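Ultarus (robot arm)

Ultarus is a home-built robot arm made for moving packaged food between a kitchen counter and a storage rack. It was designed and assembled at Gurkmont, a shared workshop, and later set up in a home kitchen. The arm carries a gripper with two fingers and a small camera at the wrist. The design files are shared among members of the workshop under the same name.

Background

The project grew out of an earlier Gurkmont build called Nimidetti, a fixed arm that sorted screws and washers into trays. Nimidetti worked on parts of known size placed in known spots, and it had no camera. Members who wanted to use the same joints for household tasks found that the arm could not cope with items that shifted when touched. Ultarus kept the shoulder and elbow layout of the older machine but received a new wrist, a new gripper and a different control program.

Construction

The arm links are cut from aluminum tube and joined with printed brackets. Each joint is driven by a hobby servo with a metal gear train. The base is held to the work surface with a clamp, so that no holes have to be drilled in the counter. Cables run along the outside of the links and are tied down at each joint with enough slack for a full turn of the wrist.

The fingers are black and have rounded tips. Early versions had square tips, which caught on the flaps of cardboard boxes. The rounded shape was settled on after 2 rebuilds of the gripper. Both fingers are moved by one motor through a linkage known in the workshop as the Ghasemi linkage, after the name written on the first set of drawings. It keeps the fingers parallel through most of their travel. The widest opening is 102 millimeters, enough to take most boxed foods across the narrow side.

Control

The arm is run by a small computer placed next to the base. Movements are first taught by hand: a person guides the arm through a task using a matching set of unpowered joints, and the positions are recorded along with the wrist camera's pictures. A set of 90 such recordings was made for the first kitchen task. The recordings are then used to train a program that picks the next movement from the current camera view.

Lighting has a strong effect on results. Glossy plastic film reflects ceiling lamps, and a program trained in daylight often needs extra recordings before it can be used in the evening.

Kitchen task

Dried pasta was chosen for the first task because it is sold in both stiff boxes and soft film bags. The packages are placed next to each other on the counter, near a metal rack with a white bottom shelf, and the arm has to take hold of one without pushing the others out of line. Bags are the harder case, as the contents slide and the film gives way under the fingers. Boxes hold their shape but turn easily if gripped away from the middle.
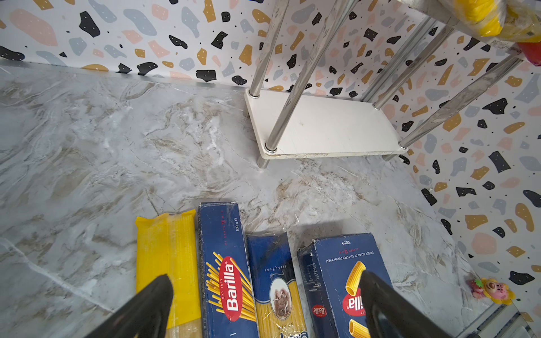
Wrist camera view of the gripper over four packages of dried pasta, with the storage rack behind.

Limitations

The camera sits close to the fingers, and at short range they hide part of the item being handled. A second camera on a stand has been tested at Gurkmont but is not part of the standard build. The arm also has no force sensing. Grip strength is limited by a setting in the motor controller, which must be changed by hand when going from boxes to bags.

See also

Nimidetti
Ghasemi linkage
Gurkmont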